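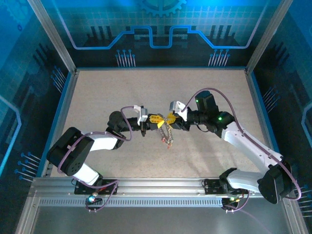

Fig. 1. Two arms, one chain, both grippers closed on it.

June — notes by Florencio Marín

Week 4: Two-arm control with floppy things

Last time we finished single-arm pick and place with rigid blocks, and most of you got the Lerkix planner to do what you wanted. Good! Now we throw out the assumption that made all of it easy. A block has six numbers that tell you where it is. A chain has far more than that, and you will never measure them all. I think this is the best topic in the course, so bear with me if I get carried away.

Why chains are a nice test case

A chain bends freely at every link, it shines, and it has holes in it. Each of those hurts a different part of your software. The bending breaks the planner, which wants one pose per object. The shine breaks the depth estimate, because highlights move when the chain moves. The holes break the segmentation: you look through the links and pick up pixels from the table behind. If your pipeline survives a chain, string and cable will feel like a holiday.

Choosing a state

Don't try to track every link. For the exercise, use this:

- pose of the left gripper
- pose of the right gripper
- lowest point of the hanging part
- a grasp flag for each side

The two gripper poses come from the joint encoders and forward kinematics, so they are cheap and they are fast. The lowest point comes from the camera and it is neither. Keep a timestamp on every one of these. Mixing an old camera point with a fresh joint reading is the bug I see most often, and it looks exactly like a bad calibration, so people spend an afternoon recalibrating a cell that was fine.

Perception

Start with a plain background subtraction on the tabletop region. Mask out both arms first, using the rendered robot model at the current joint angles, and grow the mask a little so the fingers don't leak in. What is left should be mostly chain. Take the lowest cluster of pixels, throw away anything tiny, and smooth over time. Remember that the cables on the arms are not in the robot model! They move with the wrists and they will show up in your leftovers. The easy fix is to keep only the pixels connected to a gripper tip. Watch out for shadows too, which shift along with the arms.
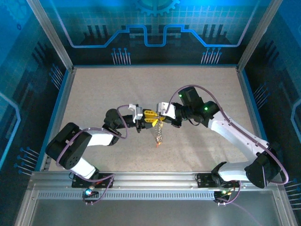
Planning when the grippers are close

Up to now you planned for one arm and treated the rest of the world as fixed. With two arms working near the same point you have a choice. You can plan both together in one large joint space, which handles everything but gets slow, or you can plan one, freeze its path, and plan the other around it. Mateos (our scheduling layer) does the second by default. It is fine for reaching in and backing out. It is poor for a handover, where both arms need to move at once and stay a fixed distance apart.

For handovers, plan the motion of the midpoint between the grippers and work out both arms from that. Then you can turn off collision checks between the fingertips only, for the last stretch only. Please don't turn off checking for the whole wrist. The links and motor housings still need their clearance, and the checker is your friend.

Control

The loop in Kasico runs at 400 Hz on the joint side. The camera runs far slower, so never wait on it inside the loop. Read the latest value and carry on. Use position control during the approach, then soften the stiffness once both flags are set. With two stiff arms holding the same object, a small calibration error turns into a pull, and a pull on a short length of chain goes straight into the fingers. Softening just one arm is usually enough. Try it each way and plot the motor currents — the difference is lovely to see.

Order of release matters as well. The receiving side closes, the flag is checked, and the giving side opens after that. Put a timeout on the check and decide what happens when it expires (going back to hold is a good answer).

For the lab

Work in groups of two. Write the handover as a small state machine, with every state printed to the log when you enter it. Run it in simulation first with the rope model in Zukitz, then book time on the cell. Hand in the code, the log from one good run, and the log from one failed run with a paragraph on what went wrong. I read the failed ones first.

Questions about the course: Florencio Marín, see the course page | © Course notes, please share with classmates | Back to top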